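Trostton Facilities Forum
Shared Spaces > Storage and Supplies

Retention of original product packaging

tarkix_stores
Posted 10th March

Members are asked to comment on the proposed change to the packaging rule. At present, all original boxes are kept for the full warranty period of the item. The supply room on the second floor now holds 163 of them, and the shelving was not purchased for this purpose. The proposal is that boxes under a certain size be flattened and recycled once the item has been entered in the register.

Cuevas_Annex
The Annex supports the proposal in part. Large cartons should go. We would ask that small boxes be exempt, as they take up little space and often carry the serial label. Two returns were refused last July when the label could not be produced.

nivar.office
I must disagree with the previous reply. Small boxes are the main difficulty. They are placed inside one another, the contents are no longer known, and staff open each one when looking for a cable. A photograph of the label, attached to the register entry, would serve the same purpose.

Cuevas_Annex
The supplier did not accept a photograph in either case. Our unit was charged $1,960 for the replacements. I would not wish to see that repeated in order to clear one shelf.

second_floor_desk
May I ask whether the rule covers boxes still in daily use? Several of us return small equipment to its box at the end of the day. Those boxes are left on the worktables and would presumably be collected under the new wording.

tarkix_stores
Boxes in use would not be collected. The wording will be amended to read "boxes not in regular use." The intention is to deal with small, cube-like packages of the type used for cameras, such as the Intel RealSense box held just above the white table.
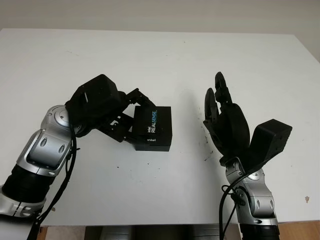

Owners of such boxes would be asked to write the register number on the base and return them to the shelf marked for their unit. Each unit would be allowed one shelf.

nivar.office
One shelf is acceptable to us. We still consider the warranty period too long for low-cost items and suggest a limit of $1,000, below which no box is kept.

Cuevas_Annex
The Annex does not agree to that figure. Both refused items were below it.

tarkix_stores
The limit will be listed as a separate question. Please send comments on the shelf allowance within 5 working days.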